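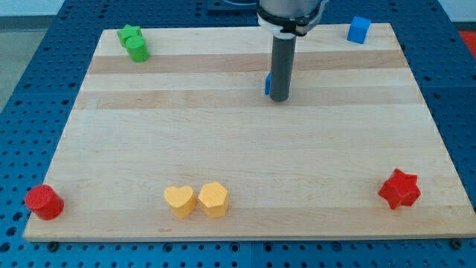 Dumisani Radebe has been making shape sets for Masero, a small toy workshop, for nine years. He started with a plain cylinder, and he still thinks it is the hardest one to get right.

"A star tells you which way up it goes," he said. "A cylinder rolls off the table if you put it down wrong. Kids figure that out fast."

The green star and the green cylinder are both in the current set, called Sorden. Radebe likes to lay the shapes out on a light wooden board.

"I want to see the colors against wood," he said. "On a white table everything looks good."

The first version of Sorden had 40 shapes. Parents told him it was too many to pick up at bedtime, so he cut it down. He kept the star because his daughter asked him to.

He leaves the surface a little rough. "Smooth ones slide when you stack them," he said. The next set is due in February.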